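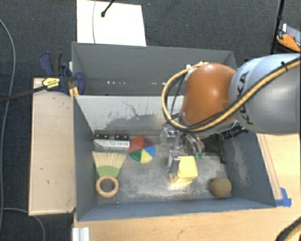 Search tips
Enter keyword
Go

Workshop tips: showing a robot arm how to pick things from a bin

By Maiara Batista
July 28, 2020

I teach picking tasks to arms in the small workshop of Allmont, and before that I did it two years at Clandden. Many people write to me with the same questions, so I put my notes in one place. They are for somebody who must show the task, either by pushing the arm with the hand or by driving it from a remote controller. I don't write about the software, only about the bench and the person.

Fixing the bin

A bin that moves two millimeters in the morning is a bad demonstration in the afternoon. Clamp it at one corner at least. We use an ordinary bar clamp, the same kind you would use for gluing a shelf, and we put colored tape on the table at the opposite corner. If the bin shifts, the tape tells you before the arm does. Blue tape is easy to see on light wood and comes off without leaving glue.

Do not throw away a bin for being scratched. Ours has dark scuffs on the back wall and pale smudges on the floor, and I prefer to teach in it, as the bins on the job will not be clean either.

Choosing the things to pick

Wellington Tavares, who trained me, started everybody with wooden cubes. I think one hour of cubes is enough. After that take things with different problems:
- something round that wants to roll, like a rough brown ball
- something long with a soft end, like a whisk broom
- something clear and shiny
- something open and thin, where the finger can go through by mistake
- something flat and round

The broom is my favorite for beginners. It has a ring handle of light wood, and each person must decide: take it by the ring, by the band in the middle, or by the bristles? Choose one and stay with it for the whole session. If you take the ring ten times and the bristles nine times, you have 19 demonstrations that do not agree, and I would keep none of them.

Leave the ball near a wall sometimes. In the open middle of the bin everything is easy, and the corner is where your fingers hit the side.

Guiding by hand

Hold the arm with two hands, one above the wrist and one near the gripper, but never between the fingers. Stand so that you don't need to change feet during the movement. Go slower than feels natural for the last part, near the object. Stop for one breath before you close the gripper - this small pause makes it much easier later to find where the grasp begins.

Look also at the cable. On a big arm the cable along the outside should have a wide loop near the joint, so it can turn without pulling. Before the first demonstration turn the wrist slowly to both ends and watch the loop only, not the gripper. Lindalva Queiroz tore a connector in her first October with us, and since then she checks it even after lunch.

Guiding by remote control

Sit where you see the inside of the bin from the same side as the arm, or left and right become confused. Keep the speed low. Our controller has a scale to 830 and I set it at 550 for moving across the table. For going down into the bin I go much lower and I do not look at the number.

Rest your elbows on something. Tired hands make small shakes, and the shakes are recorded together with everything else. Corrado Bellini puts a folded towel under his wrists and his paths are smoother than mine.

If you make a mistake, do not repair it in the middle. Take the arm up, open the gripper, delete, begin again. The exception is when you want to teach recovery, and then give these recordings a separate name.

Keeping the notes

Write on paper the number of the demonstration, who guided, which object, and one word about how it went. We reached 658 lines in our first notebook, a simple one from Hutchins with a hard cover, and I still open it when two sessions do not match.

Mix the objects again after each pick. It is boring, and I have skipped it myself, but then the arm learns the place and forgets to look for the object.

Related tips
Soft fingertips: when to change them
Labeling cables with tape and a marker
Jukis bench lamp, cleaning and new bulb
Anselmo Damasceno on storing small clamps
Getting glue off a wooden table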